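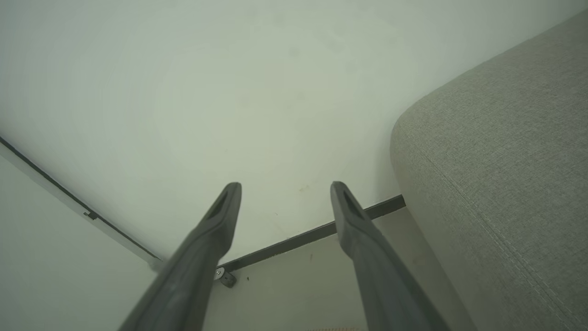 ## 3. Study Area and Methods

### 3.1 Housing stock

The survey covered rented dwellings in two towns, Mitodport and Florkport, which share a damp coastal climate but differ in the age of their housing. Most of the Mitodport sample was built with solid masonry walls and later fitted with replacement windows. The Florkport sample is newer and relies on cavity walls with mechanical exhaust in the kitchen and bathroom. In both towns, tenants had reported musty odors or surface mold to the housing office during the previous winter.

A total of 100 dwellings was selected from the office's records. Homes undergoing structural repair were excluded, as were those with a known plumbing leak, so that the moisture sources under study would be limited to everyday household activity — cooking, bathing, and the indoor drying of clothes.

### 3.2 Measurements

Air temperature and relative humidity were logged every 15 minutes in the main bedroom and the living room. Loggers were placed at shelf height, away from radiators and direct sun. Surface temperature was taken by hand at the coldest outside corner of each room, following the procedure set out by Ó Briain for the earlier Grasso survey. Each home was monitored for six weeks, and the loggers were checked against a reference instrument before and after use.

Occupants also kept a short diary of window opening, heating hours, and laundry. Diary entries were coded by room. Storage of household goods was recorded separately, as items held close to an outside wall can restrict air movement and lower the surface temperature behind them.

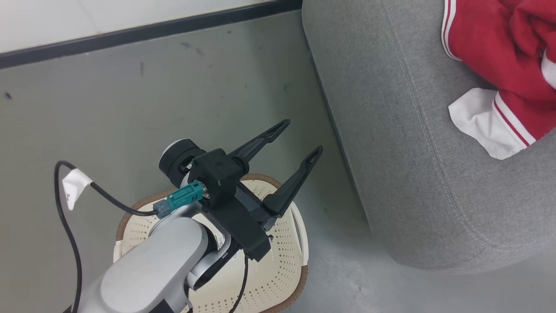
**Figure 2.** Interior view with a basket.

### 3.3 Treatment of missing data

Logger records with gaps of over six hours were removed for the day concerned. Shorter gaps were filled by linear interpolation. Where a diary was incomplete, the dwelling was kept in the humidity analysis but left out of the comparison of drying habits. Results for the two towns are reported separately in Section 4, and the Drallance moisture index was calculated only for rooms with a full record from both instruments.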